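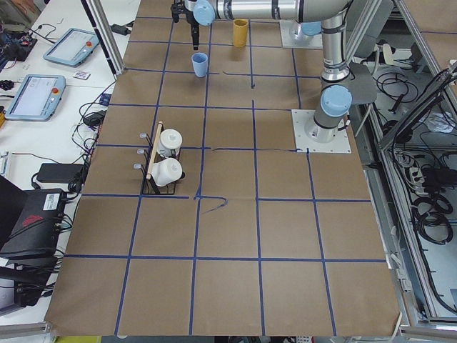
Talton council wants to charge 16 quid for an allotment waiting list. Not a plot. The list. I've been on it since November and now this – pay up or drop off. Daft. Whoever drew up the new plots did it with a ruler and never went near the field, all square cells like blue tape on brown paper, and even tape bows a bit. Ground does too.

Over 600 names waiting, they say. So split the big plots. Let people share. Open up the Gasser Lane feild, its been nettles for years. Charging folk to queue grows nothing, and the ones who cant pay are the ones who need the veg.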